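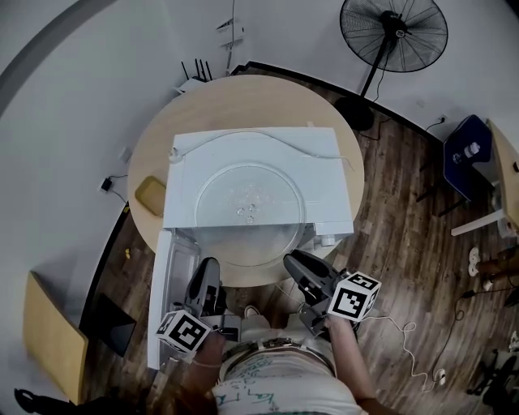

April, 4:10 pm. Sentencing records again, the Clilberg batch. Full set is 2,000 judgments, all criminal, trial court only. Ran the date check this morning and 337 came back flagged, where the sentence date is the same as or earlier than the conviction date. Same day is legal and happens a lot with pleas. Earlier is impossible, so either typed wrong or we pull the wrong line. Sat at the round table by the microwave with the printouts, door hanging open over the table edge, three small clear glass things on the turntable, and went thru the flagged ones by hand. Slow but better than staring at the screen.

Result: most are same-day pleas, fine, leave alone. 37 are really wrong. Pattern in nearly all of those: order says "judgment reserved on the quantum of sentence" and then the reserved date gets read as the sentence date. So a hearing where nothing was handed down goes in as the sentencing. Bad, becuase the time between conviction and sentence is the whole point of the table.

Fix tried: if "reserved" turns up in the same paragraph as the date, skip it and take the next date in the order. Works on the Clilberg ones. Does NOT work on Tamport, their clerks write "reserved" in the header of every page, even when the sentence is read out in open court. Got blank dates all down the column. Rolled back.

Second try: only look at the operative part, after "it is ordered". Tamport fine now. Clilberg mostly fine. Two leftovers (2, checked them twice) have no "it is ordered" anywhere, just the judge's remarks and then a signature. Entered by hand, marked H in the source column. Anybody adding more by hand please use the H, lower case h breaks the sort.

Other thing. Concurrent vs consecutive. Still adding terms up when several counts are sentenced together, so someone with five years and three years concurrent shows as eight. Knew about this, thought it was patched in the Istasar export. Is not patched. The export drops the word after the comma, so "three years, concurrent" arrives as "three years". Original PDF has it. Need to go back to the PDF text for any case with more than one count. Ugh. 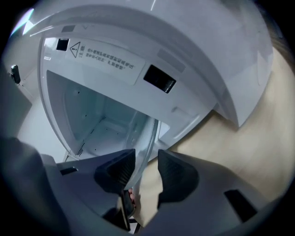 For now, new column, "counts > 1", yes or no, and total term left blank where yes. Blank beats wrong. If a reporter asks for average sentence before this is done, the answer is we don't have it yet. Don't give out the old number, it's too high.

Life terms: coded 999 in the old sheet. Somebody's average picked those up as years at one point, which explains the silly spike in the chart. Changed to text, "LIFE". Death sentences subject to confirmation get own code, "DC", and stay out of the closed cases until the higher court has ruled. Appeals column is separate, don't touch.

Names. Witnesses' names are still coming through in the free text field. Protected witnesses too in at least one Tamport order, where the court itself forgot to black it out. Took that order out of the shared folder, local copy only. Letter to the court registry drafted, not sent. Wants a second read.

Turcotte drive is nearly full. Moved the raw scans off, kept the text layer. Path in the script still points at the old place, will fail first thing tomorrow if not changed. CHANGE PATH.

To do
- rerun date check on full set with the operative part rule
- multi count cases, pull from PDF
- registry letter
- ask Istasar about the comma
- path!!

5:45 pm. Path changed. Rerun started, left it going. Log is in the usual folder, Clilberg first then Tamport.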